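**Tondora bar clamps, set of two: a review after one budget year**

I write this review for people who plan a small robot cell and have to put every item in a spreadsheet before somebody signs it. We are a small workshop in Rivville. We do trials of picking mixed objects out of a bin, mostly returns from web shops. When I made the budget, I put a big effort into the arm and the gripper, and for holding the bin I wrote one line: "fixture, to be decided." This was my mistake, and the clamps are how I repaired it.

At first I asked for an offer for a proper welded frame. Sarmiento, a metal shop we use often, wanted $1,198 for it. A second offer, with adjustable feet and a quick-change plate, was $2,003. Both were good offers, I think. But I did not know yet where the bin should stand, and a welded frame does not forgive you if you change your mind. So I bought the Tondora clamps from our normal supplier, Tomum, and I told my boss it was for a few weeks.

What do I like? The clamps are fast. To move the bin I open both, push, look at the tape marks on the table and close again. It takes me less than five minutes, and most of this time is for checking. The handles are large enough for gloves. The pads are soft and they have not damaged the wall of the bin, which is only sheet metal and would bend easily under a hard jaw.

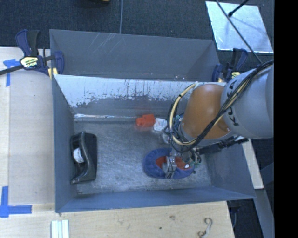
The holding force was my main worry. A gripper that goes down for a flat or soft thing can touch the floor of the bin, and a finger can push against a wall when an object stands close to it. With one clamp the bin turned a little each time. With two, one at each rear corner, it stays in position for a normal day of trials. I still check it every morning, and after a hard contact I check it again.

Now the weak points.

The bars are long. They stand out from the corners, and you must include them in the collision model of the arm. I forgot one of them in the first version and had to correct several paths. If your arm comes over the side of the bin, as ours does, please measure the clamps before you plan the movements.

The pads also get old. After some months one of ours became smooth and started to slip. Tomum sells new pads only in bags of 10, which is too many for us, but the price is small.

And the clamps hold only where there is an edge to hold. The front of our bin is free, and with a heavier bin I would not be happy with this.

For the planning of your own cell, my advice is to keep two lines in the budget. One is for the temporary solution, and you buy it immediately. The other is for the final frame, and you do not spend it until the position of the bin did not change for 5 weeks. In our case this moment came only in July, and the frame we finally ordered was simpler than both offers I had at the beginning.

I give the clamps four stars of five. The missing star is for the length of the bars. When the frame arrives I will keep them, because the next table is already planned and it has no fixture yet.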